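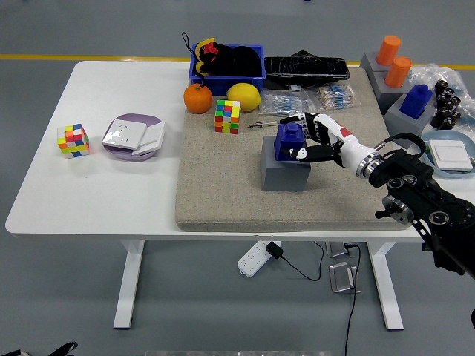
FOSBRIDGE, October

I've been going in and out of the Brirnari parts shop on the edge of town for years (my first summer job was two doors down), and I don't think I've ever heard people there argue so cheerfully about a hand. It's black and white, it has fingers and a thumb, and the crew on the early shift talks about it the way other crews talk about the new guy.

Brirnari packs small electrical goods: wall switches, bags of resistors, odds and ends that go out to repair shops and schools. It's a small place, 19 people on the payroll, and most of the work has always been picking things up, setting them down in the right spot and doing it again. Now some of that is being tried with a robot arm at a white table, and I spent a morning there to see what it means for the people who used to do all of it themselves.

The job I watched involved dark blue blocks with a raised square on top, and gray blocks for them to rest on. The hand had its fingers closed around one of the blue ones, right on top of a gray one. It's a funny thing to stand next to! You keep wanting to help.

What surprised me more was the rest of the table. There was an orange next to a lemon, and a puzzle cube like the one I never solved as a kid, along with the switch panels and the little clear bags. The woman who runs the early shift told me fruit is good practice because it's a shape the company doesn't sell. She used to spend most of her day at a packing bench. Now she spends half of it setting up tables, watching the arm and writing down what went wrong, and she got a raise for it in the spring, which she was happy to let me print.

Not everybody is that pleased. One of the packers, who has been there longer than the current owners, said he misses the talking. Two people at a bench can chat all day, he told me, but when you're keeping an eye on the arm you have to keep an eye on the arm. He also said his wrists feel better than they have in years, so he's of two minds about the whole thing.

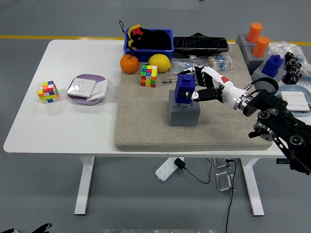

Is anyone losing a job over this? The company says there are no layoffs planned, and it has put that in writing through the end of next year. Three packing jobs will change into what it calls station work, and people already on the payroll get first pick of those before anything is advertised.

The training for station work takes 50 hours, all of it paid and most of it done in the mornings. A packer who had just finished told me the hard part was the notes. You can't write "it dropped it," she said. You have to write which finger let go first, and she'd never in her life had to look at fingers that closely.

As for speed, well, don't hold your breath. The best packer at Brirnari filled 524 bags in one shift last month, and the arm isn't anywhere near that. The manager didn't seem bothered. She'd like it to take over the dull, same-again lifting late in the day, when people are tired and things get dropped, and leave the mixed orders to the benches. She also wants the late shift to end earlier, and that got a bigger reaction in the break room than anything to do with robots.

There are still things to settle. The packers want a say in where the next station goes (the one window with decent light is already taken, and feelings are running high), and they've asked for two people on each station so there's somebody to talk to. The manager said she's open to the second idea but wants to see the schedule first. They're meeting about it at 3 in the afternoon, after the early shift ends, and there's supposed to be pie.

More local business

Horska Bakery adds a second oven and a Saturday line
Štěpánek Tool Repair moves across the street
Fosbridge bus route to change for factory shifts
What packers earn in Fosbridge
Old cannery lot gets a new fence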